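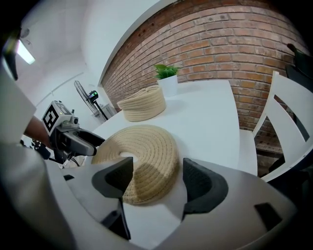
Cayetano Salcedo wants to know whether we will really quote a job from a sketch on the back of an envelope, and whether he'd be wasting our time by sending one.

Not at all, Cayetano, please send it! A good many of the cartons we make at Brurkon started life as a pencil drawing with a coffee ring on it. We do need the three inside dimensions, the weight of what goes in the box, and a phone number where we can reach you, and then one of us will call to talk over the rest. The answers below cover most of what people ask us before a first order.

Brurkon Custom Cartons - Frequently Asked Questions
Last updated 11/10/20

What is the smallest order you will take?

For plain brown cartons in one of our stock sizes, the minimum is 138 pieces, which is one strapped bundle off our line. For anything cut to your own size, or printed, we start at 1000. We know that can feel like a lot when you are just getting going, so do ask us about sharing a run with another customer who uses the same board. It takes a little patience, but it can be done more often than you'd think.

How do I measure my box?

Always from the inside, and always length first, then width, then depth. The length is the longer side of the opening. If you have an old box that fits your product nicely, you are welcome to mail it to us flat with your name on it, and we will measure it for you and send it back if you want it back (just tell us, or it goes in the baler with everything else).

What is the difference between the flute sizes?

The flute is the wavy layer in the middle of the board. E flute is thin and takes print beautifully, B flute is a good everyday choice for cans and jars, and C flute is a bit thicker and cushions better on a long truck ride. Marta Dovhaniuk in our sample room will happily cut you a piece of each so you can squeeze them between your fingers, and most people make up their minds in a minute or two after that.

Can I see a sample before I commit?

Yes, and please do. We make one unprinted sample of your carton at no charge. It is cut on the sample table, so the edges look a touch different from the finished run, but the size and the board are the same. Put your product in it, tape it shut, shake it, and carry it around the building. If it needs changing, call us and we will cut another.

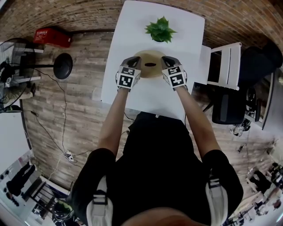

Do you keep my cutting die?

We do. Your die is stored on our racks in Truldale under your own number (we are up to 1596 now) and stays there as long as you keep ordering. After three quiet years we will write to you before doing anything with it. Svyatoslav Pasichnyk looks after the racks and can tell you what shape your die is in.

How long will my order take?

Stock sizes usually leave us in four working days. New sizes take three weeks from the day you approve the sample, and printed work takes four. October is our busiest month by a good way - everybody is getting ready for the holidays - so add a week if you are ordering then.

Can I pick up my order myself?

Of course. Come to the side dock on Onyshchenko Road and bring your order number. The dock closes at half past three. For help loading, call ahead and ask for extension 234.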